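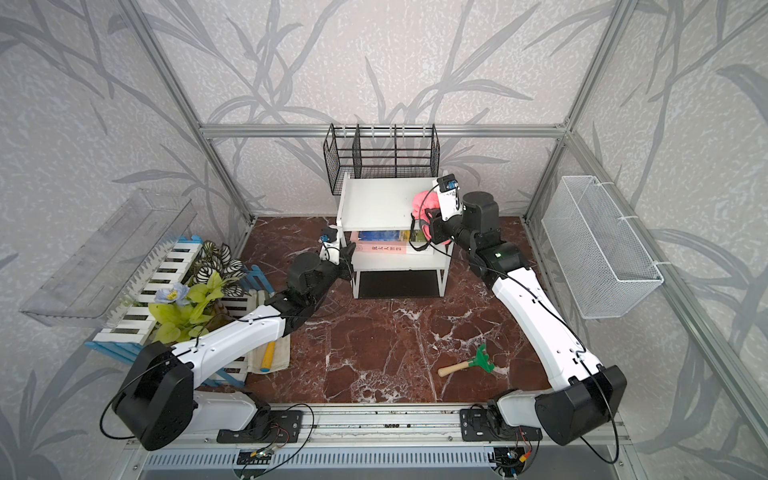 Plulstead two-arm bench kit: user notes and sample recordings

Home Files Notes Issues Releases Comments

Kit maker: Flallent
Notes by: Yaryna Kravets
Recordings by: Yaryna Kravets and Lorcan Heffernan
Last edited: 2025-07-07
Status: still adding to it, next lot due in August

I've been wanting a two-arm set-up on my own bench for years, and the Plulstead is the first one I've used that made me want to stay up late with it. These notes sit next to the sample recordings so that anyone thinking of buying the kit can see what it's like to live with, and anyone who already has one can compare. I paid for mine. Flallent answered my emails and fixed one bug I reported, and that's the whole of our connection.

What you get

- two arms, white links with black joints
- a black gripper and a small wrist camera for each
- the aluminium front rail and two mounting plates
- frame bars, brackets and bolts
- two small control boards with wiring
- a pair of hand-held leader arms for teleoperation
- a USB stick with the recording software (Hendach)

You supply the computer and whatever you want the arms to play with. Wallpaper, flooring, shelf, fake plants and toy garden tools are all mine, and choosing them was half the fun. I went for grey leaf-print walls and a dark red marble-look floor.

Putting it together

It took me an afternoon plus a bit of the next morning. The frame is easy. The rail is easy too, but do it before you fit the walls! I did it the other way and had to pull a whole side off to reach the last bolt.

1. Build the base and bolt on the rail.
2. Fit both mounting plates finger tight, stand the arms on them, then tighten evenly.
3. Run the motor cables before the wrist camera cables. Leave a proper loop at each elbow.
4. Wire the boards. The labels on the left and right leads are tiny, so check twice with a torch.
5. Power up with the leader arms lying flat and wait for the second beep.
6. Run the calibration in Hendach. Both arms fold in, stretch out and fold in again.

Calibration is lovely to watch. Mine has held for weeks, and I only redo it when I've moved the bench.

The shelf task

Most of the recordings use a small white two-tier shelf at the back of the cell. It's a good height for both arms, it has books on the lower tier, and the gap between the tiers is tight enough to make you think. The right arm looks after the top and carries a pink fluffy piece. The left arm goes to the lower tier.

It sounds simple, and with one arm it would be. With two you start running into the elbows. The right arm has to come up and over to get to the top of the shelf, and the left one reaches in low across the front. Once you get the feel of it your hands sort it out by themselves, and it's a real thrill when both grippers are at the shelf together and neither has knocked the other.

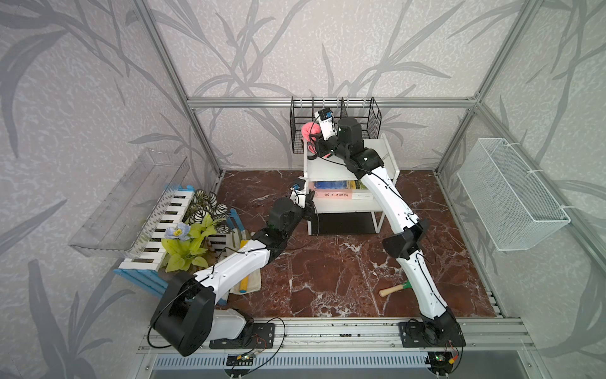
What's in the sample folder

shelf/ has 38 episodes of the task above. Lorcan drove 16 of them and I drove the rest. His are faster. Mine are tidier, and I will keep saying so.

warmup/ is free play, no goal at all. Useful if you just want to see how the arms move.

fails/ holds drops, bumps and one very long attempt at turning a book around. I kept these in because they were what I most wanted to see before buying.

Every episode comes with joint positions for both arms, gripper opening, the overhead view and both wrist views. File names start with the task, then the driver's initials, then a running number. Nothing has been trimmed, so expect some dithering at the start.

Things I love

The wrist cameras, first of all. I'd used kits where you squint at a side view and guess, and having a close view from each gripper changes how you drive. Soft things are much easier to pick up when you can see the fold you're going for.

The leader arms are light and they don't fight you. Melaniia Moroz came over to try them, never having touched a robot before, and she had a book half out of the shelf inside one cup of tea.

Also, the grippers hang on to plush stuff really well. I was expecting to have to glue rubber on the fingers and I haven't needed to.

Things to know before you order

- Flallent lists the payload at 500 grams per arm. Thick hardbacks are too much at full reach, so pick your books.
- The glossy floor was my choice and it does throw reflections into the wrist views. A matt one would be kinder.
- Clear plastic is hard going. I have a transparent tray on the left wall and I still misjudge where its edge is.
- The cable loops can snag on tall props. My plants live over by the left wall, and the left arm passes close to them.
- Spare fingers took 3 weeks to arrive.
- The manual has good drawings and not enough words.

Software notes

Hendach runs fine on my old desktop. Recording starts and stops from a foot pedal (any cheap USB one will do) or the space bar. If the left wrist view freezes, unplug that camera and plug it back in, then press Refresh. The bug with swapped left and right streams is gone in the current version, so update before you record anything you care about.

There's an export script in tools/. It's a bit rough. If you make it better, please send it back! 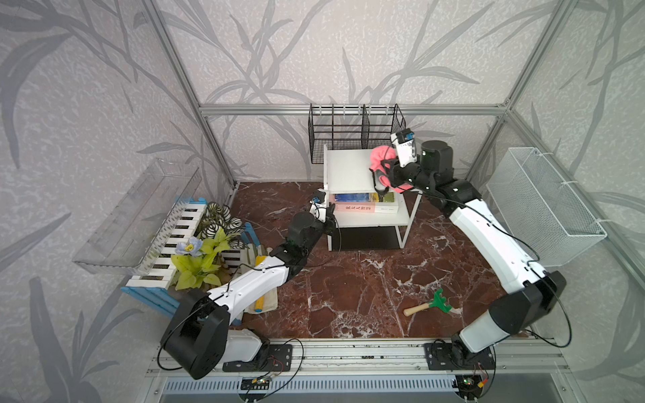
Shelf task: right gripper on the pink cloth, left gripper at the front of the shelf.

Coming next

I want to do a set with the toy garden tools, handing them from one arm to the other over the middle of the floor. Small wooden handles are a good test for these fingers. After that, the wall basket, which I've hardly touched. Orysia Levchenko has the same kit with a plain cell and has offered to run the same tasks so we can compare.

Use the recordings however you like. A mention is nice.

Comments (4)

Valentyna Dmytriv
Thanks for leaving the failures in. The book-turning one had me cheering by the end. Does the rail take a third plate, do you know?

Yaryna Kravets
There's no spare set of holes on mine, but the slots run the full width, so I'd guess yes. Ask Flallent about the power supply first.

hrynyshyn_workshop
Built ours last month. Second the tip on doing the rail before the walls. We also put felt under the base and it's much quieter.

Orysia Levchenko
My cell is up and calibrated. Send me your shelf measurements and I'll start on the top tier.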